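FOOD SERVICE BASICS - week 2 notes
Setting up a table (cont.)
T. Villanueva, Istlow evening program

Left over from last time: we stopped at place setting vs. cover. Same thing for our purposes. The Hrnčiar reading says "cover", the Drindine handbook says "place setting", I go back and forth, either is fine on the quiz.

Reminder, no class Saturday. Make-up is online, link goes out later.

1. Why start with the surface

Before any plate goes down: wipe, dry, check for wobble. Wobble gets fixed from below (folded card, foot adjuster), never by moving the guest's chair around. Then decide: cloth, runner, placemats, or bare.

Cloth - formal, hides a bad table, costs money to launder. Drop on each side should be even. Crease goes down the center line, all tables in the room facing the same way.

Runner - mostly decoration. Does nothing for spills. Looks good in photos, gets in the way of serving dishes.

Placemats - everyday dining, cafes, lunch. Quick to turn over. Each one marks a seat so you can see straight away if the spacing is off.

Bare - fine if the finish is good. Noise goes up a lot. Hard plates on a hard top, whole room hears it. Think about that before you drop the cloths to save money.

2. Spacing

Old rule, still the one we use: 24 inches per guest, measured center of plate to center of plate. Tight rooms go down to 22. Less than that and elbows touch. Edge of the mat sits one inch in from the edge of the table, or flush if the table is shallow. Pick one and do all of them teh same.

Round tables are different, don't use the straight rule. Measure the edge, divide by seats. A 60 inch round takes 8 in comfort, 10 if everybody is friendly. Do the math yourselves before next week. A 72 inch round takes 10 easily, 12 at a push.

Colour of the mat (sorry, color - Fultness supplier sheet has it the other way and I copied). Pale mats on a darker top are easiest for a beginner, the outline is clear and you can line up the next one by eye. Dark on dark looks smart but shows every crumb and you will set it crooked for a month.
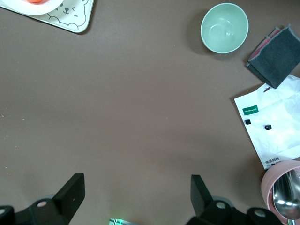 Fig. 1. White on a brown top.

3. Order of laying

Napkin or plate first to fix the center. Then:
forks left
knife right, blade in
spoon right of knife
bread plate above forks, butter knife across it
water glass above the knife tip
wine to the right of water, slightly lower

Work around the table one item at a time, all the forks, then all the knives. NOT one full seat at a time. Slower than it sounds the first week, faster forever after that. Carry flatware on a tray with a folded napkin, hold by the handle only.

Lunch version: fork, knife, napkin, water. Stop there. Add soup spoon if soup is ordered. Over-setting a lunch table just means more to polish and guests pushing things out of the way.

Common mistakes from last term's practicals:
- bottoms of handles not in line
- blade facing out (still!!)
- glass too far back so guest has to reach across the plate
- napkin under the fork, which some places want and we dont. Ask where you work.
- bread plate on the right

4. Clearing and resetting

Clear from the right, where you can. Plates when everyone at the table has finished, unless a guest asks. Salt and pepper leave with the main course. Crumb down before dessert.

Reset time target for a four-top is 2 minutes with mats, longer with cloth. Change a cloth without showing bare table: fold the old one back as the new one rolls out. Will demo. Need one helper.

Mats: wipe both sides. People forget the underside, then it sticks, then the finish goes dull in a rectangle. Seen it in a lot of places. Stack flat not rolled.

5. For next week

Read Hrnčiar ch. 3, skip the part on banquet skirting. Draw a floor plan for a room seating 50, mix of rounds and four-tops, show aisles. Main aisle at least 36 inches clear with chairs pulled out, (with chairs OUT, people lose points on this every term). Label every table number. Pencil is fine.

Quiz covers sections 1 to 3 only. Short answers, 10 points total. Bring a tape measure if you own one, the class set is missing a few.

Questions, Trinidad Villanueva, before class or by email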